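# Un robot peut-il déjà faire le ménage d'un bureau ?

Tirer un mouchoir de la boîte, passer un coup de spray, refermer un tiroir : je voudrais savoir si une machine sait faire ça.

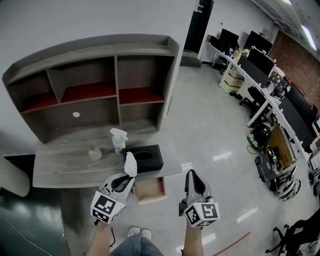 ## Question

Je gère 15 postes de travail chez Letberg, à Idville. On m'a parlé d'un bras à pinces, le Cronin, pour le rangement du soir. Est-ce utilisable sans quelqu'un à côté ?

## Réponse 1 (3 votes)

Pas encore pour un usage quotidien. Prendre un mouchoir, oui, sur un bureau dégagé et avec une boîte toujours au même endroit. Le papier est mou, il se déchire ou la boîte vient avec. Les tiroirs passent mieux, surtout avec une vraie poignée. Pour le spray, il faut tenir le flacon et appuyer sur la gâchette en même temps - je n'ai rien vu de fiable.

Demandez une démonstration chez vous, sur vos meubles.

## Réponse 2

Chez Cusarau on a essayé en juin, trop lent. On a gardé l'aspirateur automatique et c'est tout.

## Réponse 3

ça dépend du budget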